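Ticket 548: Episodes dropping out of the pouch set after upload
Queue: Data collection
Opened by: me (bench side)
Assigned to: Leena Oksanen
Status: Closed

28th August

Hi Leena, sorry, another one from the bench! I've been recording the "pick up the pouch" task for the Moncrieff set and a bunch of my episodes vanish between my machine and the training folder. I recorded 141 and the folder shows a lot fewer. Two wrist camera stills so you know which setup I'm talking about:
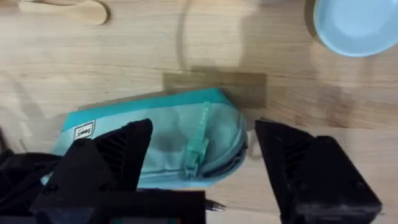
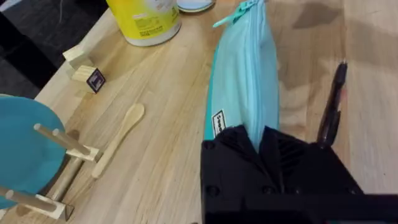
Wrist camera views, pouch task, wooden table with the small props left out.

What I see on my end: I finish an episode, hit save, Skerker gives me the green check, and the file is sitting on the local disk where it should be. Then the nightly sync runs, and the next morning a chunk of them just aren't listed. No error, no email, nothing in the reject folder. I'd feel better if there were at least a rude message somewhere.

Stuff I tried before bugging you:

- Restarted Skerker. Same.
- Restarted the whole bench computer. Same, plus it wanted updates, so there went my coffee break.
- Copied one missing episode over by hand. It shows up in the folder fine, and then it's gone again after the next sync. That one really got me.
- Opened a few of the missing ones in the viewer. Video plays, joint data is there, the gripper channel looks normal to me.

Log from the last sync is attached. I can't read most of it, but there's a line that says "duplicate scene, skipped" over and over, and that seems like a clue?

---

Reply from Leena Oksanen

Good clue. Dernix runs a near-duplicate check before anything lands in the training folder. It takes the first picture of each episode and compares it to what's already there, and if they look too much alike it drops the new one. It also cleans up copies added by hand, so that explains your disappearing file. Are you moving things between episodes?

---

Me again

Um. The pouch, yes, every time. I pick it up, the arm puts it down, I toss it somewhere else and turn it a bit. The rest I mostly leave alone, so the spoon and the pen and all that can sit in the same spot for a whole morning. I figured the pouch was the part that mattered!

Also (and this may be dumb) I've been starting the recording with the arm at its rest pose, which faces more or less straight at one patch of table. If the pouch lands outside that patch, wouldn't the first picture be the same bare wood every time?

---

Reply from Leena Oksanen

Not dumb, I think you just found it. I pulled the starting pictures for 4 of the dropped ones and I couldn't tell them apart. The pouch isn't in view in any of them. Can you try a short batch two ways: one with the rest pose as you have it, and one where you move the arm until the pouch is in view before you press record? Please shift the other objects between episodes in both. I'll leave the check switched on.

---

Me, after lunch

OK, did both batches and ran the sync by hand so we didn't have to wait for tonight.

Rest pose, props shuffled: still lost a few. Fewer than before, so the shuffling does help, but only if I move something that the camera can see from up there.

Pouch in view first, props shuffled: everything made it across. I refreshed the folder more times than I'd like to admit.

So now I've changed my routine. Arm over to the pouch, check the preview, press record, go. It adds a little time per episode, but it beats recording things that get tossed overnight. I also taped a note to the monitor, since I know what I'm like on a Monday.

Two leftover questions. Can we get the dropped ones back? The originals are still on my disk, and they're perfectly good grabs once the arm gets moving. And could Dernix please say something when it skips a file? Even a number at the bottom of the sync page would do.

---

Reply from Leena Oksanen

Yes to the first. Don't copy them by hand. I'll bring them in through Bisitz with the comparison set to use a picture from the middle of the episode. Leave the local files where they are until I tell you. The skip count is a separate request, and I've put it in for September.

---

Me

You're the best, thank you! Files are staying put. I checked the folder again before heading home and the recovered episodes are showing up with their original names, so I'm fine with closing this one. I'll open a new ticket for the viewer freezing when I scrub backward.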